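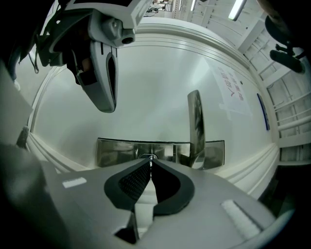
Trumen door-opening data package, worth the money?

ridgeback_t
Has anyone here bought the handheld gripper kit from Trumen, or just the recordings? They quoted us for the door set: 314 demos, lever handles and pull handles, two grippers on every take. The sales sheet says it "generalises across everyday doors". I've read that line before and paid for it before.

oldsolder
We had the Berham set last winter. Looked great on paper. Then we sorted it by door and found 27 clips of the same cupboard. Ask for a list of sites before you sign anything.

ridgeback_t
Asked. They sent a brochure.
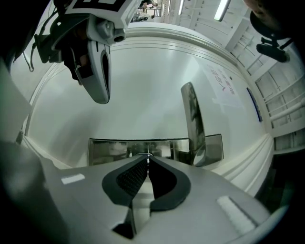

Trundstead Robotics Club, Manipulation Group

kelpie_bus
I'll stick up for the kit, if not the recordings. Our group has had 2 of the grippers since November and the finger pads have held up fine. The textured one grips smooth metal better than I expected. Cables are a pain, though, and support took 11 days to answer a question about marker calibration.

oldsolder
11 days for a calibration question isn't "fine" in my book. What happens when a wrist camera goes?

kelpie_bus
Fair. Haven't had one go yet. 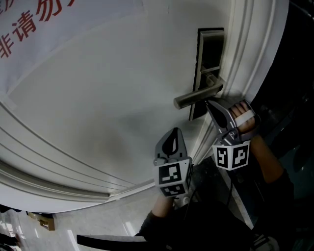
tin_lid
The bit I don't buy is the lever handle claim. A person feels the latch give and eases off without thinking. None of that force gets recorded, just video and pose. Put the policy on a real arm and I reckon it'll either slip off or lean on the handle till something bends.

kelpie_bus
Disagree. Soft fingers forgive a lot. We trained on the Palaniappan recordings, same style of capture, no force data, and our arm opens the workshop door most tries.

tin_lid
Most tries on your own door. Try your neighbour's.

ridgeback_t
I've asked Trumen for a trial licence with a few doors held back so we can test on those. If they say no I'll put the money toward grippers and record our own.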